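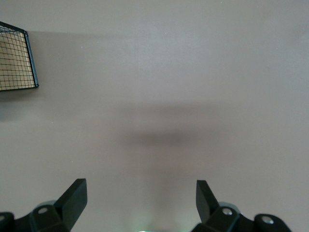

Selon Mandla Mathebula, un calendrier amateur ne se juge pas au nombre de journées mais à l'intervalle entre deux matchs, et notre première version du rapport confondait les deux. La remarque nous a été faite à la relecture de mars. Le plan a été repris en conséquence : la charge est désormais exprimée en jours de récupération, le nombre de rencontres ne servant plus que de variable de contrôle.

1. Objet de l'étude

La ligue régionale de handball de Gatville envisage de remplacer sa phase unique par deux phases, avec brassage des poules à mi-saison. Le projet étudie l'effet de cette formule sur la répartition des matchs, les déplacements et l'occupation des salles. Les aspects financiers (droits d'engagement, arbitrage) sont exclus du périmètre.

2. Données

Le jeu de données comprend 164 rencontres, saisies à partir des feuilles de match de la saison précédente. Chaque ligne contient la date, l'heure du coup d'envoi, la salle, les deux équipes et le score. Les matchs reportés figurent à leur date effective ; la date initiale est conservée dans un champ séparé. Les forfaits sont retenus pour le classement et retirés du calcul de récupération. Les distances entre salles proviennent d'une matrice routière calculée avec Panuser, version étudiante, trajet le plus court en temps. L'extraction a été figée le dimanche 29 avril 2018.

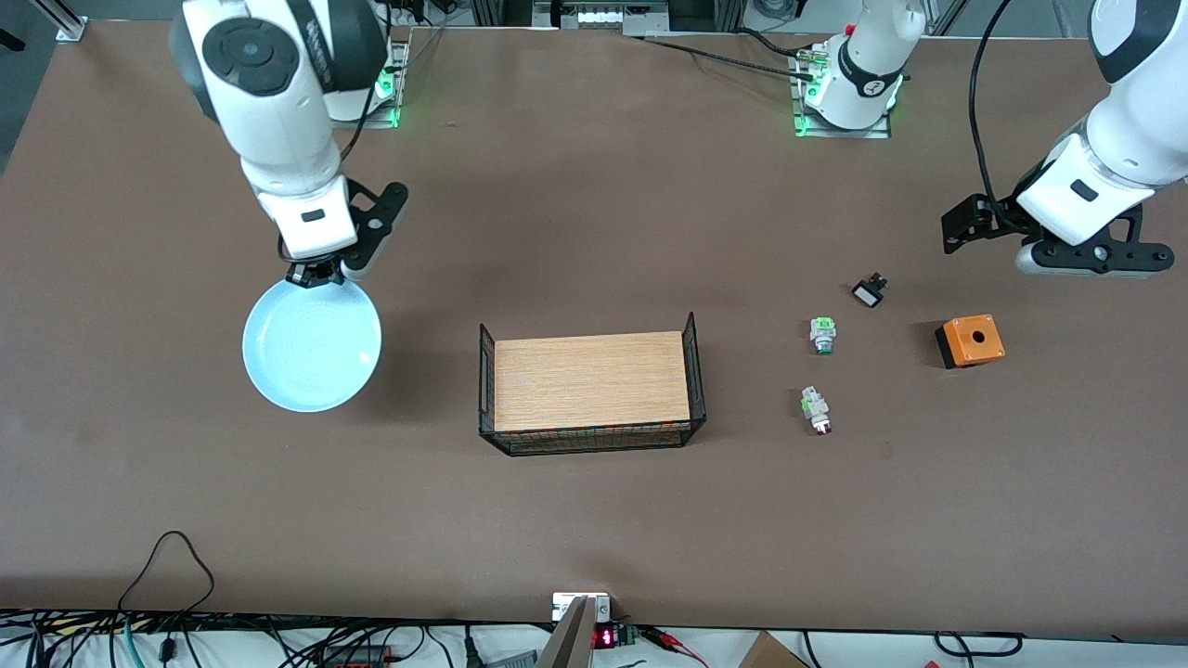
Pourquoi ne pas avoir simulé les résultats sportifs ? Le modèle porte sur le calendrier seul, et la composition des poules de seconde phase est tirée du classement réel à mi-saison.

3. Méthode

Le calendrier à deux phases est construit par la méthode du cercle, puis corrigé par échanges locaux. Trois contraintes sont dures : une salle ne reçoit pas deux matchs simultanés, une équipe ne joue pas deux fois en moins de trois jours, le derby Golis–Michiels n'est pas placé en première journée. L'alternance domicile-extérieur est traitée comme contrainte souple, avec une pénalité par rupture. L'algorithme s'arrête après 2 000 itérations sans amélioration. Nous avons lancé 32 exécutions avec des graines différentes et gardé la solution de pénalité minimale.

La pondération des pénalités a été fixée à la main — c'est le point le plus discutable de la méthode. Un poids trop fort sur l'alternance produit des séries de déplacements longs en fin de saison, surtout pour Golis, dont la salle est la plus excentrée.

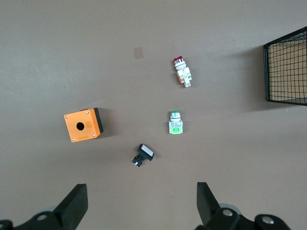

Avec le réglage retenu, ces séries sont limitées à deux déplacements consécutifs. Le kilométrage cumulé des équipes s'établit à 3 095 km pour la seconde phase. L'intervalle minimal entre deux matchs est respecté partout, y compris pendant la semaine de brassage, où les marges sont les plus faibles.

4. Limites

Les indisponibilités de salle sont supposées connues à l'avance. Or la salle de Michiels est partagée avec un club de badminton dont les réservations ne sont pas publiées. Les reports ne sont pas modélisés non plus. Une extension consisterait à réserver deux dates libres par phase et à mesurer leur taux d'utilisation sur la saison suivante.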